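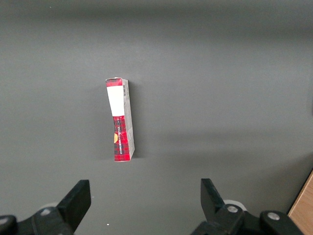
Figure 5. A slim shortbread carton with tartan printing and a blank white panel, lying on a gray surface.

3.2 Gift cartons and the question of wrapping

Of the 200 food packages in the Trutovham collection, the shortbread cartons were the ones our participants seemed fondest of, and we confess we grew rather fond of them ourselves. Many people told us they had kept one in a drawer long after the last piece was eaten (for pencils, mostly, or knitting needles). The carton in Figure 5 shows the red and black check that so many of them brought up before we had even asked, and the word "SHORTBREAD" appears to run lengthwise along it, so that a reader has to turn either the box or the head.

We asked 20 households in Femgate to sort their cartons into "everyday" and "for giving." Tartan went to the giving pile nearly every time, and 5 households added that a plain white area was handy for writing a name on, a lovely use that we had not thought to include in our questions.

Prurari Packaging Papers | Contact the editors | Back to top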